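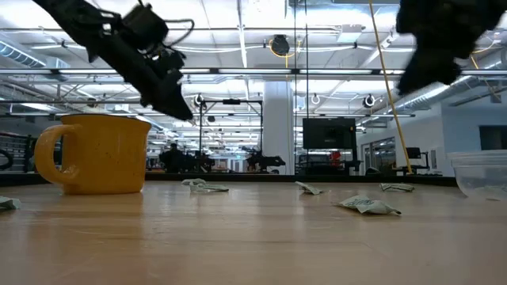
Pirmin Lüthi
Put the lot in the bin and be done with it, that's my view. I know this thread is supposed to be about finding a clever home for tea packets and wrappers, but I've been on this board long enough to see it come round again and again, and it always ends with someone owning three more tubs than they started with. A wrapper is rubbish. The bin is under the sink. Off you go and enjoy your mug!

kettleside
Oh Pirmin, I knew you'd be first in! I should have explained myself before posting, sorry all. We have one table at home that does for everything (breakfast, post, my sewing, the lot) and by the end of any given day it's covered in little crumpled papers. They're light as anything, so they travel. You wipe round them, you put your mug down next to one, you move it six inches to the left and there it stays till bedtime. I've started a clear tub at the end of the table for them, and I was hoping to hear from people who've kept that sort of thing going past the first fortnight. Does it work? Do you empty it daily or when it's full? And does it have to be see-through, because I go back and forth on that.

marrowfat
I do this and I love it, so don't let yourself be put off. Ours is a round tub that used to hold dried apricots, and it has lived on the kitchen table since November. The rule in our house is that whoever fills the kettle empties the tub, whether it's got one bit of paper in it or a whole heap. Before that we had no rule at all and it sat there brimming over like a window box, which I think is what Pirmin is frightened of, and fair enough.

Lovely mug by the way, I'm a sucker for anything mustard with speckles. Is it one of the Sarkenley ones?

kettleside
It was a present, so I couldn't tell you! Nothing I can make sense of on the bottom. It's nice and wide, which I like for soup as well as tea, though it does mean your drink goes cold if you get talking. I do.

Pirmin Lüthi
I'm not frightened of a tub, marrowfat, I'm just saying it's a second bin. You pick the wrapper up, you put it in the tub, then you pick the tub up and put it all in the bin. You've handled everything twice. In my mother's kitchen you weren't allowed to sit down until the papers were gone, and it took no time whatsoever.

dot_in_kiledton
With respect to your mother, she probably didn't have my knees. I'm in a chair most of the day and the bin is the far side of the room, and a tub within reach is the difference between a clear table and a mess I stare at until my daughter comes in. So it does depend on who's doing the tidying. I'd say clear is best, kettleside. I tried a tin with a lid first (a pretty one, from Prantl, 2 for 12 pounds at the garden centre) and I forgot there was anything in it. With a clear one you can see when it wants doing.

brackenhurstlane
Going to disagree with Dot on the clear business, very gently. If you can see into it, you're looking at rubbish all day, and for me that defeats the object. I use a little enamel pot, no lid, tall enough that you don't see in when you're sitting down. It gets emptied last thing with the teabags.

Something else nobody has brought up yet: flatten them! A crumpled wrapper takes up a silly amount of room. My husband scrunches and I fold, and you could fit a week of mine in the space of one evening of his. Folded ones don't drift off the table when the back door opens, either.

marrowfat
My other half scrunches too. I've given up on that one.

kettleside
I'm a scrunch and run person, I'm afraid, as you may have gathered. I'll try folding, although I suspect I'll do it beautifully for two days and then forget all about it. Dot, thank you, that's really useful about the lid. I had been eyeing up a Lulum canister with a bamboo top and I think you've just saved me the money.

Can I ask a follow-up while you're all here? What does everyone do about the tabletop? Ours is a light wood with a bit of a shine on it, and I never know whether to clear everything off and wipe the whole thing, or just go round.

dot_in_kiledton
Clear it all off, every time. Mug on the side, tub on the side, papers away, then a barely damp cloth and a dry one straight after. If you go round things you end up with a map of where everything stood.

Pirmin Lüthi
On this I agree with Dot completely, and I'd add a coaster under that mug. Wood marks if you look at it wrong. I once spent a whole Sunday on a ring that my brother-in-law left, and I could still find it for you in the dark.

brackenhurstlane
Coaster, yes. Cork if you can get it, the slate ones scratch.

kettleside
Coaster noted! Right, I'm going to keep the clear tub for now, try the kettle rule on my lot this evening, and fold as many as I can remember to. I'll come back and tell you how we got on. Pirmin, if it's overflowing by the weekend you may say whatever you like.

Pirmin Lüthi
I shall be very polite about it. Good luck with the folding.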